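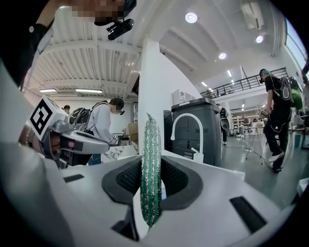
Progress report to the Elov small grants fund, 20/11/2018

Well, the pads are sorted! When I last wrote to you in July I was still gluing strips of bicycle inner tube onto the fingers of our hand-held gripper and swearing quite a bit, as anything with a knobbly skin rolled straight out. We've since gone over to black mesh pads with a thick rubbery surround, and the glittery green cucumber is our favourite test piece now (it has been dropped on the workshop floor more often than I'd like to admit). Standing it up on end between the pads is my fussy little trial, and I do it with every new set.

Money next. Of your 400 pounds, 100 is left. Most of it went on the Grurkon motor kit and a batch of white shells, and the pad material came out of the same pot. I'd like to put the rest towards spare hinges, if you're happy with that?

Still to do: the second gripper needs its wiring tidied, and I want to run the pair together for 3 evenings at Dravstead before anybody else borrows them. The Najjar controller board keeps dropping its connection when the cable is bent, so I've ordered a shorter cable and will try that first. Receipts are in the usual folder, apart from the one for the screws, which I'll send on when I find it.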